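Workshop notebook, April, early afternoon

Mower first. The Plalow came back from the Shin job pulling to the left again, and I've finally got it up on the bench to see why. Left rear tire was down a lot, fine, easy. But the deck was also hanging low on that same side, so even with the tire pumped up we'd have been scalping every bank on the property. Whoever had it last (it may well have been me!) must have clipped the curb by the loading bay. One hanger bolt bent, the other just loose. I swapped both and leveled the deck on the flat bit of concrete by the roller door, not on the bench, because the bench lies.

Hour meter reads 665. I've written that on the tape inside the hood with the oil change, so please stop writing it on the back of fuel receipts, me included.

Blades: all 3 off, all 3 sharpened, one of them probably on its last go. It has a nick near the tip that I'd have to grind half the edge away to lose, and then it'd never balance. I took the worst of it out and left the rest. It hung level on the nail afterward, so back on it went. There's one new blade left on the shelf and I'd like to keep it there until the Retar contract starts, since that's the rough one with all the gravel along the fence line.

Now the seed business, which ate most of my morning. The Nileck people want the bare strip behind their offices fixed before summer and they keep asking me what we're putting down. The strip is 1225 square feet, I walked it with the wheel, and it's the worst dirt we look after. Builders' sand on top, then a hard pan you can ring a shovel off. I don't want to just throw seed at it like last fall and watch it wash into the parking lot.

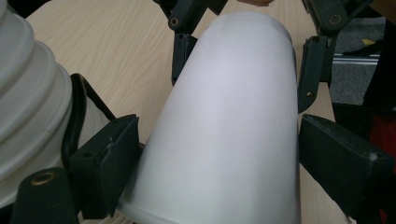
So I've been running the jar test on soil from both ends of the strip, and the two ends are nothing alike. The end by the dumpsters is nearly all sand, settled out in no time and the water went clear above it. The end by the road stayed cloudy right through lunch, so there's a good bit of clay down there. I'd been planning one mix for the whole thing and now I think that's dumb. Compost worked in heavy at the sand end, and at the road end we rent the core machine and go over it twice, once each way, then top it thin and rake.

Germination test is going too, on wet paper towels in the office. The bag left over from last year is slow, a few sprouts and a lot of sulking. The newer bag is way ahead of it. I'm going to use the old stuff up on the patches at Shin where the snow piles sat, they get walked on anyway, and open a fresh bag for Nileck.

Quick note on the spreader while I remember. The gate sticks at anything under a third open. It feels closed and then dumps a stripe the minute you start walking. I cleaned out the crud and put a bit of dry lube on the slide, and it's better, though I wouldn't trust it near a flower bed. Fill it on the driveway, never on the grass, we all know what happened to the corner at Retar.

String trimmers: one fine, one bogging at full throttle. Air filter was packed solid. Washed it, it's drying on the windowsill, don't run the trimmer without it please.

Quote for the Nileck strip, with compost, core machine rental, seed and two visits after, comes to 3317 dollars. I went over it again with coffee and I still think it's fair. They'll need to keep the hose on it mornings, and I'm putting that in writing this time.

Still to do: grease the Plalow spindles, find the other ear defenders, look at the jars again before I lock up.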